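Last updated: September

I have wanted a proper standing desk for years, and for years I talked myself out of it, mostly by telling myself that a stack of cookbooks on the dining table did the same job. (It does the same job until you lean on it.) So when the small design office where I do the bookkeeping moved into bigger rooms this spring and everyone was told to pick their own desk, I went straight for the Drustora, the one with the bamboo top and the hand crank, and I have been standing and sitting at it ever since. I promised a few of you in the comments on my chair review that I would write it up once I had lived with it a while, and I think I've lived with it long enough now to be fair to it.

First, the crank, which I know is what people want to hear about. I picked it over the motorized version partly to save money and partly from plain stubbornness, and I love it more than I expected to. It takes 34 turns to go from my sitting height to my standing height, and yes, I counted, and yes, I did it more than once. That sounds like a lot, but it goes quickly and the handle has a nice fat grip. It tucks back under the top when you're done, though you do have to push it in firmly or it will catch your knee. Mine has caught my knee plenty.

The top itself is lovely. It's warm under your arms on a cold morning, and it doesn't show every crumb the way my old black one did. I wipe it with a damp cloth and give it a little oil now and then. There's one pale ring near the back corner from a mug of tea, and I've put a plant over it. The edges are rounded off just enough that my wrists don't complain by four in the afternoon, and if you type numbers for a living you'll know what a gift that is!

Putting it together was less lovely. The instructions are all drawings, which is fine with me, but step 11 shows the crossbar facing one way and step 12 shows it facing the other, and I had it on and off twice before I worked out that step 12 is the right one. Set aside an evening, lay a blanket on the floor, and please don't tighten any of the bolts until every one of them is started. You'll also want a second person for turning it over, as the whole thing is a good deal heavier than it looks on the website.

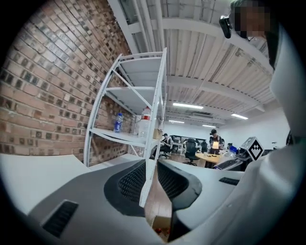

Ciltby wrote to me after my first impressions post to say that the wobble is worse than I had let on: "I've got the same desk at standing height and my monitor shivers every time I hit the return key. Did you try it with the feet screwed all the way in? That helped mine more than anything, but I still wouldn't call it solid."

Well, I hadn't tried it, and I'm glad to have been told. I screwed the feet all the way in that same evening and it did make a difference, maybe half the wobble gone. The rest I've made peace with. At sitting height you could park a sewing machine on it. All the way up, there's a gentle side-to-side sway if you type with any feeling, and if you're tall and need it at the very top of its range, I would think hard about that before ordering. I'm short, so I never get near the top.

I should say something about the other one I looked at, the Belkadi, which has a motor and a little row of memory buttons. It was steadier, no question, and for anyone with sore shoulders the motor would be worth having. But it hummed on the way up in a way that I knew would bother me, and the top felt cold and a bit sticky. It also cost a fair amount more. I came home and thought about it over supper and the Drustora still won.

A word on the extras. The cable tray is worth getting. The clip-on drawer is not, at least for me, as it hangs low enough to bump my legs when I sit, and it won't open all the way with the crank out. I sent mine back and bought an Ullov desktop organizer to go on top instead, and that has been perfect for receipts and the good scissors.

Would I buy it again? I would, in the same size and the same finish, and I'd skip the drawer and screw the feet in from the very beginning. If you share a desk and change the height ten times a day, get something with a motor and save your arm. I go up after lunch and come down when my feet start to ache, and for that the crank suits me fine. I'll add a note if the ring ever comes out.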